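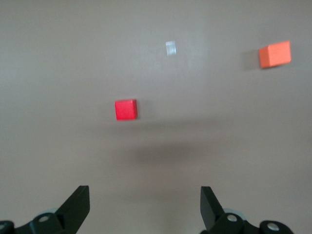

Photo: Jana Frerichs / Pedum

Pedum Counting and Sorting Cubes, Mixed Color Set
Item 798

Overview
Small solid-color cubes for counting, sorting, pattern work and simple volume exercises. The set is supplied by Pedum and is part of the Trasside tabletop range. Colors include red, orange, green and blue, together with a translucent cube that has no pigment. The cubes carry no letters, numerals or dots, so the same set can be used across age groups and in any language.

Each set contains 270 cubes in a lidded storage tub. The tub is stackable to a height of 2 when full. A printed contents sheet is fixed inside the lid.

Cube types
The opaque cubes are wood with a water-based colored finish. Edges and corners are slightly rounded after cutting and before the color is applied. The finish is matte to low sheen, and light differences in tone between faces are normal. End grain takes up more color than side grain and may look deeper under a desk lamp.

The translucent cube is molded plastic. It is intended as the neutral or "unknown" item in pattern tasks, and as a filler in volume exercises where one position should be left visually open. On pale work surfaces it has low contrast and is easily missed during pickup. A mid-gray or dark mat is recommended where this matters.

Wooden and plastic cubes can be mixed in one build. They differ in weight and in surface grip – the plastic cube slides more readily on a smooth tabletop and should be placed in the lower courses of a stack.

Color separation
The color pair most often queried is red and orange. The orange is a warm shade with some pink in it and the red is a clear scarlet. Under daylight or neutral white lamps the two separate without difficulty. Under older warm lamps the gap narrows, and users with reduced red-green discrimination may prefer to withdraw one of the two for sorting tasks. Green and blue stay distinct under all the lamp types we have tried, including the warm ones.

Color matching between production batches is by visual comparison against a retained master. Replacement cubes ordered later may differ slightly from the originals. If an exact match is required, quote the batch code from the contents sheet when ordering and we will supply from the same batch while stock lasts.

Work surface
Use on a flat, level, matte surface. A plain tabletop without grain or printed pattern gives the clearest outline and keeps shadows readable, which helps in tasks where children are asked to judge distance or orientation. High-gloss tops produce reflections that can be mistaken for a second cube. Felt and carpet are not suitable for stacks.

For spacing and orientation tasks, set the cubes apart with open table between them and turn at least one so that an edge faces the user. A single lamp placed to the upper left or upper right gives each cube a lighter and a darker side. Two lamps on opposite sides cancel this effect.
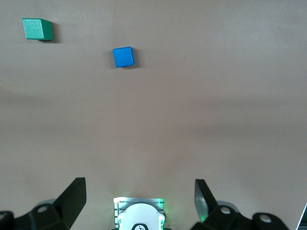 Green and blue cubes on a matte tabletop.

Suggested tasks
Sort by color into trays or onto marked areas of a mat.
Copy a row or pattern from a Majimbun card (sold separately, item listed under Accessories).
Build a solid from a plan view and a side view.
Estimate, then count, the cubes needed to fill a small box.
Place two cubes by verbal instruction only: left of, behind, farther than.

Task notes were written by Clémence Bailly and Romain Besson and are supplied as a stapled booklet with each tub.

Care
Wipe wooden cubes with a cloth dampened in water and mild soap, then dry with a second cloth. Do not soak. Do not place in a dishwasher or on a radiator. Soaking raises the grain and loosens the finish at the corners first.

Plastic cubes may be washed in warm water. Avoid solvent cleaners and abrasive pads, which dull the faces and reduce light transmission.

Some wear at the corners of the wooden cubes is expected in daily classroom use and does not affect function. Cubes that are split or splintered should be removed from the set.

Storage
Keep in the closed tub in a dry room. Prolonged exposure to direct sun will fade the orange and red before the other colors. Allow the set to stand overnight in the room where it will be used if it has been stored in an unheated space.

Safety
Small parts. Not for children under three years. Adult supervision is advised where younger siblings are present.

Accessories and spares
Majimbun pattern cards, boxed
Bultelov sorting tray, 2 compartments
Bultelov work mat, mid-gray, rolled
Spare cubes, single color, bagged
Spare cubes, translucent, bagged
Replacement tub lid

The Bultelov tray fits inside the tub on top of the cubes. The rolled mat does not.

Ordering
Orders from schools are accepted by purchase order. Individual orders are prepaid. Single-color bags ship separately from full tubs and may arrive on a different day. The warehouse is closed for stocktaking for part of August, and orders received during that period are shipped in the sequence received.

Questions on batch matching: Wolfram Brinkmann, product records.
Questions on school orders: Clotilde Courtois, sales office.

Page revised May 16, 2022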